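Renmont Shared Workshop mailing list
[robotics] Archive

Subject: Re: [robotics] Gripper pads slipping on cutlery
From: Genivaldo Macedo
Date: June 12, 2021
To: robotics list

Martti Toivonen wrote:

> I've rebuilt the left finger on my hand-held gripper twice now and I still
> can't keep hold of flatware. Blocks are fine. Cups are fine. A fork rotates
> as soon as I lift it by the end of the handle, and a thin stick slides out
> sideways if I tilt my wrist at all. The pads are flat rubber sheet glued to
> printed backs.
>
> Two questions. Is the ribbed pad worth printing, or is it the same thing
> with more cleanup? And how are you laying out your sorting task? I'd like to
> record something on my kitchen table that can be compared with what you and
> the Planden people are doing. I have the Cordier servo in the arm at the
> moment but nothing is bolted down, so I can still change it.
>
> Martti

Martti,

The ribbed pad is worth it. I ran flat rubber for most of the spring and had the same trouble you describe. A handle touches a flat pad along one narrow line, and the weight of the other end turns it around that line. With the ribs the pad gives a little and the handle settles in. It still turns if you grab it at the very end, but you have to be careless.

Print the pad in the soft filament, the softest your extruder will feed without jamming. Mine would not feed the softest roll at all until I shortened the path between the drive gear and the hot end. Print slowly, at 30 mm/s, with the ribs facing up. If you print them face down on the bed they come out squashed and smooth, and you may as well have used the rubber sheet. The cleanup is a few strings between the ribs and takes a couple of minutes with a craft knife.

Don't glue the pad to the finger. I did that on the first set and had to throw away the backs with the pads. The current version has a small hole near the top for a screw and a lip at the bottom that hooks under the back plate. Changing one is quick, and you will change them, because the ribs near the tip wear down before the rest.

Check that your two fingers close parallel. Put a strip of paper between the pads, squeeze lightly and pull. Do it at the tip and again at the base. If it slides out easily at one end and holds at the other, shim the linkage before you do anything else. Mine was out when I first put it together and I blamed the pads for two weeks.

About the Cordier servo: it will hold a metal handle, but it buzzes the whole time it is holding and gets warm. I put a current limit on mine in the firmware. The setting is in the config file under grip, and the value that came with the Pruvville board is too high for anything light. Lower it until a spoon just starts to slip, then go back up a notch. Do this with the arm clamped to something solid. I know you said nothing is bolted down yet.

On recording: I have 1,577 short clips on the workshop drive as of last night. Plenty of those are no use, mostly from the early days when I let the cable drag across the table and bump things out of place. I now tape the cable to my forearm. Keep the bad clips in a separate folder and don't delete them. I went back to the early ones to work out where the timestamps were drifting, and was glad to have them.

The layout is simple. I use a plain white table with the containers toward the back and the things to be sorted loose in front. I vary the positions between takes and try not to line anything up neatly. My first batch had all the handles pointing the same way, and the arm learned to expect that and did badly on anything else.

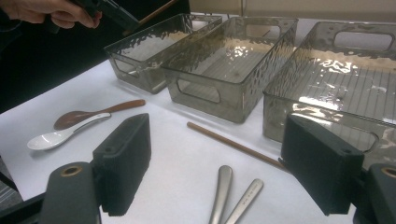 Sorting utensils is harder than it sounds because the shapes are alike and the surfaces aren't. I'd start with a mixed set and skip the matching cutlery from the drawer. The glossy white ceramic spoon and the brown wooden one want different handling even though they are both spoons, and when they lie partly overlapping like that you have to decide which to take first. Chopsticks are the best test of the pads. The metal handles are good for checking the current limit. For containers, any clear plastic bin with low sides and open handles will do, but watch the glare from a ceiling light on the plastic. If your depth readings go strange over the bins, move the light before you start changing code.

For the take itself, start with the gripper open and above the table, hold still for a second, pick one item, place it, and come back up to the start. One item per clip. I tried whole-table clips and they were a pain to cut up afterward. If you drop something, finish the motion anyway and mark the clip as failed.

The pad files are on the shared drive in the folder called fingers, version 13. Ignore 12, the screw hole is in the wrong place. The back plates haven't changed, so if yours still fit you only need the pads. If you don't have soft filament I can print you a pair and leave them in the parts drawer by the lathe. Tell me which finger width you built, the narrow or the wide.

I plan to bring the arm to the Planden meetup in July if I can get the base plate redrilled in time. Does anyone on the list have an M4 tap they can lend me? The workshop one is broken.

Genivaldo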